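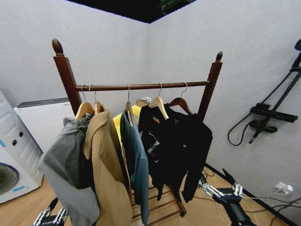 Montserrat Hinojosa wanted to know why anyone would test a robot on coats and hoodies when the standard gripping tests use blocks and cans. She put the question before the demonstration began, and most of the visit ended up being spent on the answer, which was that a block has the same shape after it is picked up and a hoodie does not. She was not fully satisfied, and said that a result on six hangers could not be compared with anybody else's result. That objection comes back in section 5.

Site Visit Report: Two-Handed Garment Handling at the Galindo Open Day
By Zyanya Varela
08/09/2026

1. Purpose

The visit was made for the automation project course at Ernwood. Our group is building a single-arm fixture that moves shirts from a rail to a folding board, and we needed to see how a two-handed system deals with garments that overlap on a rail. Galindo runs an open day at its Hallwood site each year and lets student groups watch a full working session. Three of us attended: Montserrat Hinojosa, Apolinar Solís and me.

The report covers what was demonstrated, how the work was set up, the failures we saw, and which parts can be used in our own design. It does not cover the control software, which was not shown.

2. Setup

The session was held in a small utility room. A dark brown clothes rack with a round rail and two square posts stood in the corner. A front-loading washing machine was on the left side and a shower fixture was on the right wall. The floor is light wood-grain laminate, and cables lie on it on the right side near the base of the rack.

The rail held six hangers. The load was mixed: a gray hoodie or soft jacket, a long camel-tan coat, a narrow teal shirt, a yellow garment mostly hidden behind its neighbors, and two black garments side by side. Apolinar noted that the two black garments were the hardest part of the load to read by eye from where we stood, and we expected the robot to have the same trouble.

The robot, which Galindo calls Vendunari, works with two hands that have jointed fingers. It was teleoperated for the first half of the session and ran a trained policy for the second half. Emiliano Gallegos operated it. Yolotzin Arriaga kept the log and answered our questions.

The training set for the rail tasks contained 1239 recorded episodes on the day we visited. An episode starts with both hands below the garments and ends when the hands are back in that position, whether or not the task was completed. Failed episodes are kept and labeled.

3. Tasks demonstrated

3.1 Separating

One hand moves a garment sideways along the rail while the other holds back its neighbor. This was the first task shown and it looked like the simplest. The difficulty is that sleeves and hems hang across each other below the level where the hangers are separated. Moving a hanger does not free the cloth under it. Emiliano started every separation from the bottom, with one hand drawing a sleeve clear before the hanger was touched.

Our own plan assumed the opposite order. We had drawn the fixture so that it grips the hanger first and lifts.

3.2 Removing a garment with its hanger

The hand closes on the hanger near the neck of the garment, raises it until the hook clears the rail, and brings it forward. The required lift is small. Yolotzin gave the programmed clearance as 8 mm above the top of the rail. More height than that was tried earlier in the project and caused the neighboring hangers to swing, so it was reduced.

The second hand supports the lower part of the garment during the lift. With the teal shirt this made little visible difference. With the coat it mattered: on the one attempt made without support, the hanger tilted toward the heavier side and the collar slid off one shoulder of it. The attempt was logged as a failure.

3.3 Returning a garment

Returning took longer than removing in every case we watched. The hook has to be brought over the rail at the right angle, and the operator could not always see the hook past the cloth. Under teleoperation, Emiliano twice backed the hanger off and turned it before trying again. Under the trained policy the hand did not back off. It pressed the hook against the rail from the front, paused, and then pressed again in the same place. A time limit ended the attempt.

We asked if the policy had seen the backing-off motion in training. Yolotzin said it had, but that the motion is short compared with the rest of an episode and the policy seems to treat it as noise. They are recording extra episodes that begin at the moment of contact.

3.4 Full cycle

The last demonstration was a full cycle over the rail: each garment separated, removed, held out and returned in order from left to right. Under teleoperation the cycle took 295 seconds. The policy run was stopped at the fourth hanger, which sits deeper on the rail than the others and is partly covered by the garments in front of it. The left hand took hold of cloth belonging to two garments at once. Emiliano pressed the stop and opened the fingers by hand.

4. Observations on the hardware

Fingers. The jointed fingers conform to folded fabric and can hold a bunched edge without a precise grasp point. This is an advantage for soft outer clothing. It is a disadvantage for the hanger hook, where we saw the fingers rotate around the metal under load. A plain parallel gripper with a grooved pad would hold the hook better and the sleeve worse.

Reach. The hands approach from below and in front. The posts of the rack limit sideways motion at both ends of the rail, and the garments nearest the posts had to be drawn toward the center before they could be lifted. Our fixture approaches from above and avoids this, but it would need free space over the rail that we had not measured.

Cables. A cable on the floor near the rack base can be caught by a low hand. We did not see this happen. Yolotzin said the lower limit of the right hand's travel had been raised to prevent it, at the cost of not being able to pick up a garment that has fallen to the slats at the foot of the rack. Fallen garments are replaced by a person.

Sensing. No force values were displayed to the visitors. The operator judged tension by watching the cloth. Apolinar asked if the finger motors report current, and the answer was yes, but that the reading is too slow to warn of a snag before the hanger moves.

5. Discussion

The question raised at the start of this report was about comparison. There is no shared reference load for hanging garments. Galindo changes the clothes on the rail between sessions so that the policy does not learn six particular items, and that makes one session's success rate hard to set beside the next. Yolotzin's position is that the separate tasks can be compared even when the load cannot, as long as each attempt is logged by task and by garment type. The project log had 2525 such attempts in it, counting teleoperated and policy attempts together. An episode can contain several attempts.

Montserrat's position, which she asked me to include, is that garment type is too coarse a label. A light shirt and a shirt with heavy cuffs behave differently during separation, and both are entered in the log as a shirt. She suggests recording mass and length. Emiliano agreed about length and had doubts about mass, on the ground that the way a garment sits on the hanger changes the load on each side more than total mass does.

I think both quantities are cheap to record for a project of our size and have added them to our test sheet.

A limit of this report should be stated. We watched one session, and the policy half was shorter than the teleoperated half. No success rate is given here for that reason. The cycle time in 3.4 comes from a single run by a practiced operator and should not be used as a target for an automatic system.

6. Changes to our design

The grip order will be reversed. A passive arm will clear the lower part of the neighboring garment before the gripper reaches the hanger.

Lift height will be adjustable in small steps, beginning at the clearance quoted in 3.2. The original drawing used a fixed lift that was much larger.

The gripper pad will be grooved for the hook. Support for the lower part of the garment is dropped from the first version, and the test load will be limited to shirts. Coats are out of scope until a second arm is available.

A retry motion will be written in by hand for the return task. If the hook meets the rail and does not pass over it, the gripper backs away, turns the hanger a small amount and tries again, up to a set number of times.

Dark garments hung next to each other will be included in the test load on purpose. Apolinar is responsible for the lighting tests, which start in September.

7. Open items

Free height above our rail has to be measured before the frame is cut. We also need to ask Galindo for the field names used in their attempt log, so that our sheet can follow the same order. Yolotzin offered to send a blank copy. It had not arrived when this report was submitted.

Related reports
Hanger Hook Geometry and Rail Diameter: Bench Notes
Folding Board Fixture, First Drawing Review
Camera Placement for Overlapping Fabric
Ernwood Automation Projects: Test Sheet Template

Contact the course office | Copyright Ernwood Automation Projects | Back to top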